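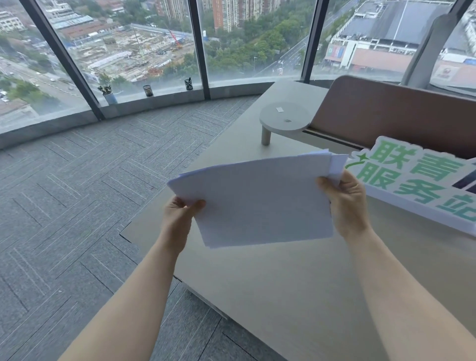 Page 2 of 8

Orkdale Help Board > Office and Desk

Print this page | E-mail this page

We use cookies to remember your settings. By staying on this site you accept them.

Squaring up a big stack of loose paper without dropping it

Posted by Larysa Hrynyshyn

I do the handouts for our office, plain printer paper, single sheets, no staples. A normal run is 2,000 sheets and in June it goes up to 4,000. They have to go into folders in even piles and I can't get the edges to line up. When I pick up a thick stack by the two short sides it bends in the middle, the pages fan out and the corners stick out in every direction. If I squeeze harder it gets worse. Twice now I have lost part of a stack onto the carpet and had to pick it all up.

The desk is smooth on top, so there isn't much grip. It also has a small raised shelf at the back that I keep bumping into. We don't have a jogging machine and I won't be getting one. Is there a way to do this by hand?

Kaede Fukuda

Smaller stacks. I worked in a copy room for years and the people who dropped paper were always the ones trying to save a trip. Take a stack you can close one hand around comfortably. If your thumb is straining, put some back.

Then do this:

Hold it upright on the long edge, with your hands on the two short sides. Loosen your grip so the sheets can move. Let it drop a half inch onto the desk a few times. Turn it and do the same on the short edge. Go back to the long edge once more and finish there.

The part people miss is loosening the grip. If you hold it tight the sheets are locked together and you are only tapping one solid block on the desk. Before you start, bend the stack into a shallow U, pinch both ends and straighten it. This gets some air between the pages. New paper out of the wrapper sticks together and needs this more than paper that has been through the printer.

On a slippery desk put down a rubber mat or a large mouse pad. I would also turn so you are working at the front of the desk, clear of that shelf.

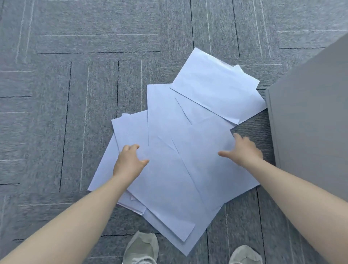 If a stack does go down, don't grab at it in handfuls. Kneel, put one hand flat on each side of the pile and push the sheets gently toward the middle while they are still lying on the carpet. Slide a folder or a piece of cardboard under what you can and lift that. Check for sheets that turned over. With blank paper it only matters if you care which side prints, but with handouts you will have some face down. Any sheet with a curled corner goes at the bottom under a heavy book.

Carpet tile also puts a bit of lint on paper. Fan the pages before they go back in a printer tray.

Toshio Higuchi

I just use a box lid. Ream box lid, put the paper in, tilt it to one corner and shake.

Jeptoo Mosoti

The box lid works, I do it too, but only if the lid is bigger than the paper by a finger or so on each side. A tight one bends the edges.

To add to what Kaede wrote, dry air makes it harder. In winter our paper clings and nothing lines up until it has sat out of the wrapper overnight. Also, when you stack the finished piles, turn every other one sideways so you can tell them apart. Paper clips on a thick pile leave a dent, so I'd leave them off until the folders are ready.

Get our newsletter: new threads by e-mail once a month.

Contact | Terms of use | Copyright Orkdale Help Board | Back to top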